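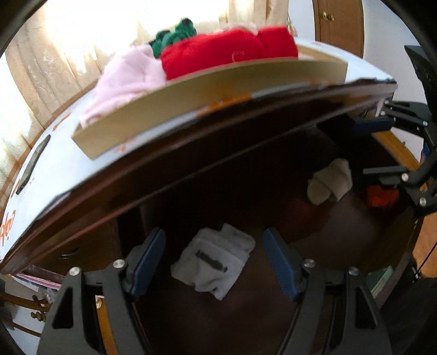
Josik 手持夹爪,蓝色带纹指垫版,叠布作业中

先说清楚,我是卖这个的,也天天自己用,所以优点缺点都写在这一页,免得大家下单以后再来骂我,哈哈。

Josik 是双指连杆结构,手持操作,指尖装蓝色软垫,表面有横纹,夹毛巾、手帕、薄衣服都挺顺手。一套2把,左右手各拿一把,整机线长186厘米,在普通桌子边上干活够用了。

重点讲讲今年5月那批的毛病。有位老客户 Evaristo Colombo 给我写信,说叠着叠着,右手那把突然“咬住不放”,扳机松了,指头还夹着布!我一开始以为是他没校零,还挺不好意思地回了他一大段校零教程……后来我自己那把也犯了,这才老实拆开看。原来是靠近指垫那颗销钉的卡簧没压到底,用久了销钉往外窜,顶住旁边的连杆,夹爪就回不去了。布倒没事,我的食指被夹了一下,青了好几天。

我把库里的翻出来一把一把查,有13把卡簧没到位,全部退回 Vasylenko 那边重装。现在发货的都换成了加厚卡簧,出厂前还要空夹3小时,我觉得稳多了,至少到现在我手上这两把没再卡过。

已经买了的朋友麻烦自己看一眼:断电,把夹爪张到最大,用指甲轻轻推靠指垫的销钉。能推动就别再用了,找我换,来回运费我出。千万别拿钳子硬敲回去,我敲过,连杆敲歪了,整把报废(心疼)。

万一夹住了怎么办?先拔电源线,等指示灯灭,再拧开尾部的手动释放旋钮。不要用另一只手去掰指头,弹簧回弹的力气比看上去大得多。头发长的扎起来,袖口宽的卷一卷,尤其是两把夹爪凑得很近的时候。

指垫是耗材,发亮打滑就该换了,Lusta 的通用垫也能装,就是偏硬一点,夹薄布容易留印子。我自己还是用原装的。Trellora 的垫子孔位对不上,别买,我试过了。

包装内有:夹爪2把、备用指垫、加厚卡簧一小包、电源线、纸质说明书。说明书里第3页的销钉图印反了,以这一页写的为准,下次加印再改。

换卡簧的朋友下单时备注“旧款换簧”,再附一张销钉的近照,我看到就给你寄。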